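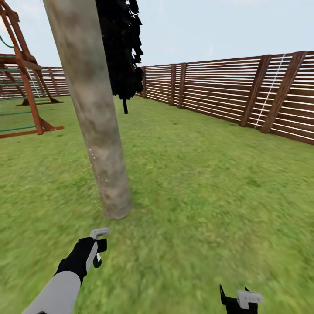 4.3 Bewässerungscomputer Plernik 7 einrichten

Voraussetzung: Der Wasseranschluss ist montiert und auf Dichtheit geprüft (siehe 4.2). Die Batterien sind eingelegt, das Display zeigt die Softwareversion 486 oder höher.

1. Absperrhahn schließen.
2. Taste MENÜ drei Sekunden gedrückt halten, bis „SET“ blinkt.
3. Datum und Uhrzeit mit den Pfeiltasten einstellen und mit OK bestätigen.
4. Zone wählen. Für Rasenflächen ist Zone 1 vorbelegt, für Beete und Gehölze Zone 2.
5. Startzeit und Laufzeit eingeben. Die Laufzeit beträgt ab Werk 31 Minuten.
6. Vorgang für jede weitere Zone wiederholen.
7. Absperrhahn langsam öffnen und mit TEST einen Probelauf starten.

Hinweis: Regner so ausrichten, dass Baumstämme und Holzbauteile nicht dauerhaft angestrahlt werden. Im Wurzelbereich älterer Bäume Leitungen oberirdisch verlegen.

Hinweis: Der Bodenfeuchtefühler Yen wird nur in Zone 1 ausgewertet. Einbau siehe Beiblatt 506.

VORSICHT
Sachschaden durch Frost. Gerät spätestens Ende September auf Winterbetrieb umstellen, vor dem ersten Frost abnehmen, entleeren und frostfrei lagern.

Fehlermeldungen beim Probelauf
E1: kein Durchfluss. Absperrhahn und Filtersieb prüfen.
E2: Ventil schließt nicht. Batterien ersetzen, Probelauf wiederholen.
E3: Fühler nicht erkannt. Steckverbindung prüfen.

Bleibt E2 nach dem Batteriewechsel bestehen, Gerät außer Betrieb nehmen und an den Gaderero-Kundendienst einsenden.

Stand: 17.4.25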